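Studio Notes, January: A Test of Grounds for Cast Relief Panels

Work on the Holroyd panels stopped in the fall because the ground coat was failing. I spent the winter on tests instead of new work, and since several readers of this newsletter cast their own panels, the results are set out below in some detail. Anyone who only wants the exhibition news can skip to the last part.

The panels are shallow reliefs cast in gypsum cement over a jute backing. Each one measures 16 inches on the long side and is 2 inches thick at the rim, thinning to less than half that in the recessed areas. They are painted with pigment in an acrylic binder, sanded back, and painted again. The surface I want is close to old distemper: flat, slightly chalky, with the earlier colors showing where the sanding has gone through. The first group held up well in the studio and began to lift after it was moved. By the time I noticed, the paint on four panels could be taken off with a fingernail along the edges of the recesses.

Lifting at an edge usually has one of three causes. The casting was sealed too early and water left behind it pushed the paint off. The ground was too strong for the casting and pulled the top layer away as it shrank. Or the surface had release agent on it and nothing was ever properly stuck. The loose flakes from the Holroyd panels had a thin layer of gypsum on the back, all the way across. That rules out release agent, at least as the main fault, and points to the second cause with some help from the first.

For the tests I cast 248 small tiles from the same cement, in a flexible mold taken from one corner of a panel. The corner was chosen for having a recess, a rim and a flat area close together. A plain flat tile would have been quicker to make and would have told me very little, as the flat areas of the failed panels were sound.

Mixing was by weight throughout. I had been mixing by eye, adding powder to water until islands formed and stayed dry, and that method gives a good casting but not the same casting each time. When I weighed a few batches mixed by eye, the wettest and driest were further apart than the range printed on the bag. The wet ones set with a weak, dusty skin. I suspect that two of the failed panels came from wet mixes, though I kept no notes at the time and can't prove it.

Drying was the next variable. The tiles were divided among the shelf in the main room, a rack with a small fan, and a closed cabinet with no air movement. I weighed a sample from each group every morning and treated a tile as dry when its weight had stopped changing. On the rack this took 11 days. The shelf took longer, and the cabinet group was still losing weight when I gave up waiting and primed it damp, to see what would happen. Heat was left out of the test. Gypsum begins to give up the water it needs at fairly modest temperatures, and an overheated casting goes soft on the surface in a way that looks a lot like the fault I was trying to cure.

The grounds tested were as follows.

Thinned acrylic gesso, two coats, as used on the Holroyd panels.

Unthinned acrylic gesso, one coat.

Casein ground, made up fresh, two coats.

Rabbit skin glue size followed by chalk gesso.

A thinned acrylic dispersion used as a size, followed by chalk and pigment in the same dispersion, let down further with water.

No ground. Color straight onto the bare casting.

Unthinned acrylic gesso was the worst of the six on every kind of tile. It sat on top of the casting as a skin, bridged the inside corners of the recess, and came away in one piece when the corner was scored. Thinned gesso did better, but on the weak tiles it took the gypsum skin with it, exactly as on the panels. On well mixed, fully dry tiles it was acceptable. This matters for anyone reading who has used it for years without trouble. The product isn't at fault if the casting underneath is good.

Casein gave the best surface. It was hard, very flat, and took thin color evenly with no pulling. It was also the least forgiving. Where it went on a little thick, in the bottom of the recess, it cracked in a fine net as it dried. It has to be used the day it's made, and the smell of an old batch is reason enough to respect that rule. For flat work I would choose it over everything else here. For relief, where a brush always leaves more in the corners than on the rim, I would not.

Glue size and chalk behaved as the old manuals say. It is a pleasant material to work with, it sands to a surface like ivory, and it stays sensitive to water for good. My process depends on wet sanding between coats, so it was out from the start. I included it for comparison.

Bare casting took the color well but unevenly. Gypsum is thirsty, and the first stroke is drawn in before it can be spread. The binder goes in with the water and some of the pigment stays behind, so the dry surface marks at a touch. A misting of clean water before painting helps. I like the look of these tiles more than I expected to, and will probably return to them for smaller pieces that can go behind glass.

The dispersion size was the answer for the panels. The size goes on very thin, thin enough to sink in completely and leave no shine, and a second coat goes on across the first after a full night. The chalk coat follows. Scored and pulled with tape, the layer failed within the casting only on the wettest mixes, and even there the damage stayed at the score line. On the tiles primed damp from the cabinet, a few raised small blisters near the rim. On the dry tiles there were none.

One practical point on the size. If the casting shows any gloss after the second coat, too much has gone on and the ground will not key to it. Sanding the gloss off is possible, but it opens the surface in patches and the color will show this later. It's better to start on a fresh casting if there is one to spare.

Denise Dobson, who runs the casting shop at Guvdale, read the notes in draft and disagreed with me on one matter. Her view is that the jute backing is doing more harm than the mix. Jute takes up water from the wet cement, lets it go slowly, and keeps the core of the panel damp long after the face reads as dry. She uses a glass fiber mat for this reason. My tiles had no backing, so the test says nothing about it either way. I have since cast a pair of full panels, one on jute and one on glass fiber, and will weigh them side by side until both are stable. I dislike cutting the fiber mat and would be glad to find that the difference is small, but her argument is sound and the figures will have to settle it.

As for the failed panels, three will be stripped to the casting, hardened with the thin size, and painted again. The fourth is too soft at the rim. I plan to break it up and keep a section as a reference piece, with the layers left exposed along one side.

Two changes to the method follow from all this. Every batch now gets a number, written in pencil on the back of the casting with the powder and water weights. And no panel is sized until its weight has held steady for three mornings running. This adds close to two weeks to each piece and means that fewer will be made. I have cut the planned group for Plolow accordingly.

On that subject, the Plolow exhibition opens in May. It will have nine panels, all on the new ground, and a shelf of the test tiles arranged by ground and by drying method. The gallery asked for the tiles after seeing them laid out on my bench. I had some doubts about showing test pieces as work, and still do, so they'll be hung in the passage by the office with a plain key beside them - not in the main room. The key will use the same batch numbers as my notebook, and a copy of the relevant pages will be available to read at the desk.

Praltia, the print studio next to the gallery, is making a small folded sheet to go with the show. It will carry the recipe for the size and the chalk coat, with weights, and the order of work from casting to first color. I am still correcting the weights for the chalk coat, as the version I use in cold weather is a little wetter than the one I settled on in the tests. Both will be printed if there's room on the sheet. If there isn't, the warm weather version goes in, and the other will be in the April newsletter along with the results for the two backings. 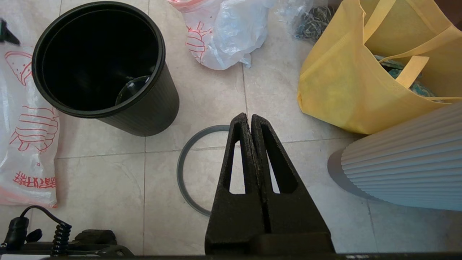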